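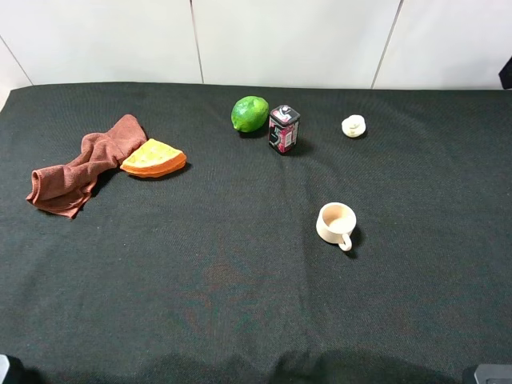

## Table reset staff, part time, Skatora prop and rental room

Skatora rents tables, linens and small props to cooking classes, children's parties and photo shoots. We are hiring two people to clear, sort and reset tables between bookings. The work is indoors, mostly standing, and is paid by the hour. No experience is required. We train everyone the same way, including people who have done this kind of work elsewhere.

A table usually comes back to us with a mix of things on it: a towel left in a heap, a lime, a small tin, a piece of foam in orange and yellow. Your job is to get each item back where it belongs and leave the cloth ready for the next group.

### What the work involves

- Picking up towels, shaking them out and folding them in thirds. Towels that are stained or damp go in the wash bin.
- Sorting food from props. Fruit goes to the kitchen shelf. Foam and plastic pieces go back to the prop shelves.
- Returning tins and other small containers upright, label facing out.
- Smoothing tablecloths by hand and checking the edges. Dark cloths show lint, so they get a pass with the roller every time.
- Marking missing or damaged items on the booking sheet.
- Loading and unloading the washer and dryer.
- Packing prop boxes for bookings that are going out to Clallow and Disora, our two pickup points.

We have over 2000 items on the prop shelves, and many of them look alike. You will use the shelf list a lot in the first weeks. After that most people know where the everyday things live and only look up the odd ones.

### Hours

Shifts are 8 hours with a paid meal break. Most bookings are on weekends, so you must be able to work Sunday. The other shifts are shared out at the start of each month. If you need a fixed day off, tell us in your application and we will say right away if we can do it.

We would like both people to start in August. A later start is possible for the right person.

### Pay

Pay is 17 dollars an hour during training and after. Shifts that run past the scheduled end are paid for the full extra time. Parking behind the building is free for staff.

### What we are looking for

- You can stand and walk for most of a shift.
- You can lift a full laundry basket and a packed prop box.
- You can read a printed list and follow it.
- You are careful with other people's things. Clients sometimes leave their own items behind, and those go in the labeled bin by the door, never on our shelves.
- You will ask when you don't know where something goes.

You don't need to know anything about food or photography. You do need to be able to tell when a table is done. Folded means folded flat with the hem lined up, and a towel pushed to the side of the table does not count.
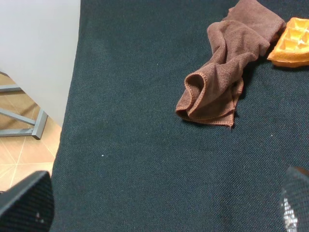 ### Trial shift

Everyone we are considering is asked in for one paid trial shift of two hours. You will clear a table, fold a set of towels, put a tray of items away using the shelf list, and set the table again from a booking sheet. We look at how the table is left and how the sheet is filled in. We don't time it.

Wear closed shoes and clothes you can move in. Please leave rings and bracelets at home, as they snag the towels. We provide aprons and gloves.

### Things to know before you apply

The prop room has no windows and can get warm in the summer. The laundry area is down one flight of stairs, and there is no elevator. We use unscented detergent, but clients bring in their own food and flowers, so we can't promise a room free of nuts, pollen or perfume.

The same cloths and towels are used again and again, and the work repeats. Some people like that and some don't. If you are looking for styling or set design work, this is a different job. Our sister company Xaba hires for those roles and posts them separately.

### How to apply

Send a short note with your name, the best way to reach you, the days you can work and the earliest date you can start. A resume is fine but not required. You can also fill out a paper form at the front counter during opening hours.

We reply to every application, usually within a week. Applications stay open until both places are filled.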